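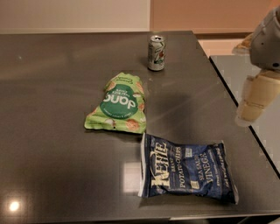 How often does a pick cell that handles snack packaging need its gripper recalibrated? At the Hereo site the answer is now once a week, on Friday before the first shift, plus a short check after any change of finger pads.

Hereo moved to the weekly interval in August, after reviewing fault records from its packaged-goods cell. The previous schedule called for recalibration once a month. Most of the logged faults were missed grasps on flat bags, where the fingers closed a little high and slid off the film. Cans were picked within tolerance during the same period.

The cell was supplied by Pramex and uses a single arm working over a dark, glossy tabletop. The test set for the new procedure is a soda can, a green dang snack pouch and a navy Kettle Brand bag of Sea Salt & Vinegar potato chips. The items differ in height and stiffness, and the bags have crimped edges that the vision software has to separate from the printed area before it can place a grasp point.

Recalibration begins with the arm parked clear of the table and the drive power locked out. A technician wipes the finger segments with a dry lint-free cloth, checks each one for side play and replaces any pad worn past the molded wear line. Pads are changed as a full set. Mixing old and new pads on one gripper produced uneven closing force in earlier trials, and the Yüksel service manual used at the site now rules it out.

Power is then restored and the gripper is run through four open-close cycles at reduced speed. The controller records motor current at first contact and at full closure. If the two readings fall outside the stored band, the zero position is set again and the cycles are repeated. A second failure takes the cell out of service until the drive cable and the wrist connector have been inspected.

The camera check follows. Glare from overhead lights on the tabletop had been a source of false edges, most often close to the bags. Exposure is now fixed during calibration and the detection threshold is set with the table bare, then confirmed with the test items in place. The pouch is presented upside down and the chip bag turned sideways, as both orientations had scored poorly under the old settings.

The final step is a grasp test at working speed. Each item is picked and returned seven times. One dropped item is allowed across the whole run; two send the technician back to the zero-position step. Results are saved under the cell number together with the pad batch.

The full procedure takes more than 40 minutes when pads are changed. Without a pad change it fits into the gap before the shift starts.

The same schedule will be applied next to the cell at Gusar, which has the same gripper but a matte work surface. The threshold values will not be carried over, and the camera check there will be set up from scratch. Pramex is preparing a revised parts list covering the finger pads, the wrist connector and the replacement drive cable.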